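Sitting Still: How Students Use the Reading Room at Parnau
Project report, Introduction to Social Research

When we started this project we thought we would be writing about noise. All of us had complained about noise in the Parnau reading room at one time or another, and it seemed like an easy subject – you hear it, you write it down, you ask people what they think. Then the first answers came in, and most people hardly mentioned noise at all. They wanted to talk about how long they could stand to sit there, and so we changed our question (with our instructor's blessing, thank goodness).

What we did

We handed out a short questionnaire and got 40 back, which made us very happy after a slow first week. We also did 10 longer interviews in the Saraç café downstairs, each lasting up to half an hour, and kept a diary of our own study hours. The diary was the hardest part to keep up, and two of us filled in a few days from memory, so please read those pages kindly.

What people told us

Most students come in with a plan to stay all afternoon and leave well before that. Hunger was the reason we heard most often, then friends texting, then a sore back. Several people said they pick a seat for the window or the outlet and only think about comfort once they are already stiff. One first-year told us she studies on the floor at home – "at least the floor is honest" – and we have been quoting her ever since.

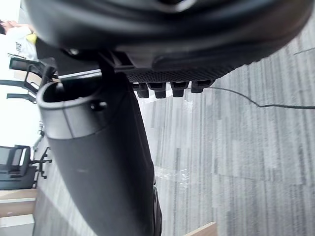 Page last changed: 16 December 2019

The office chairs came up in 6 of the interviews. People liked having them, but hardly anyone had tried the lever under the seat, and a few were a bit shy about reaching down there in a quiet room. We would love to see a small card on each table explaining how to adjust a chair.

What we would do differently

We only asked people who were in the room, so the ones who gave up on it are missing. We would also begin in January, when it is calmer, and test the questions on a few friends first. Question four confused everybody, us included.

Our full answer tables are in the Jodumari folder on the course site.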